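Surface Wear on Shared Benches — speaker notes
Lachlan Lockyer, Sorkness workshop group
Last updated: November
Shares 11 | Comments 2

Slide 1. Skip the introductions. State the scope: bench tops in shared rooms, how they scratch, and what that does to small-parts work. Cleaning products are covered by Flestari in the next slot.

Slide 2. Matte colored tops hide dust well and scratches badly. Fine scratches run shallow and cross each other. Under direct light they turn pale and read as a haze. Let the room look at the glare patch before moving on.
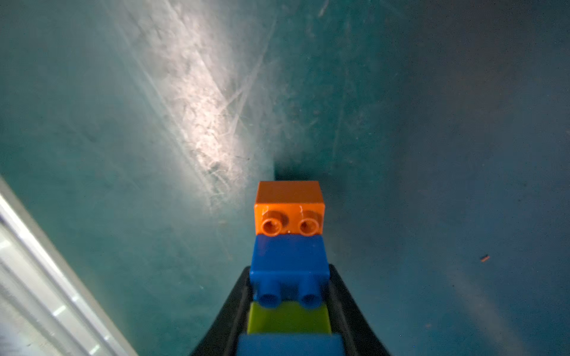
Four-brick stack on a scuffed teal top, with glare at upper left.

Ask where the small orange speck is. Give them time. It lies well clear of the stack, in the darker half, and people tend to search the bright half first. Point: check debris from two sides of the bench, with the light behind you once.

Slide 3. Wear log. The Tai bench has 569 entries, most of them one line long. Explain the columns (date, area, tool, action). Do not read entries aloud. Mention that the Sendis bench was logged separately and that its columns do not match.

Slide 4. Clearing order. 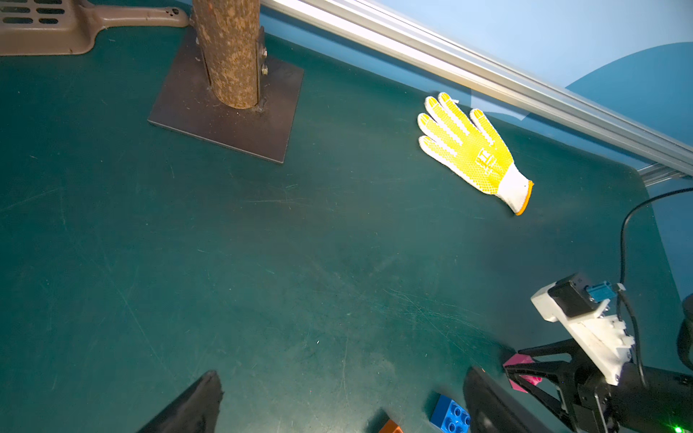 Clearing order is the part of the procedure that gets argued over. My position is that loose items come off first, then the top is swept, then fixed items are checked at the base. Sweeping around objects drags grit in arcs and adds to the wear. On this bench the dustpan and the glove both lie on the top and would be lifted before any sweeping; the post stays, and the edge of its square base plate is where I would brush by hand. Bolts get a visual check only — tightening is a separate job.

Slide 5. Questions. Allow about 11 minutes. If asked about refinishing, refer to the handout.

Related items
Brush Stiffness and Matte Coatings
Lighting a Bench for Inspection
Sendis Bench Log: Column Definitions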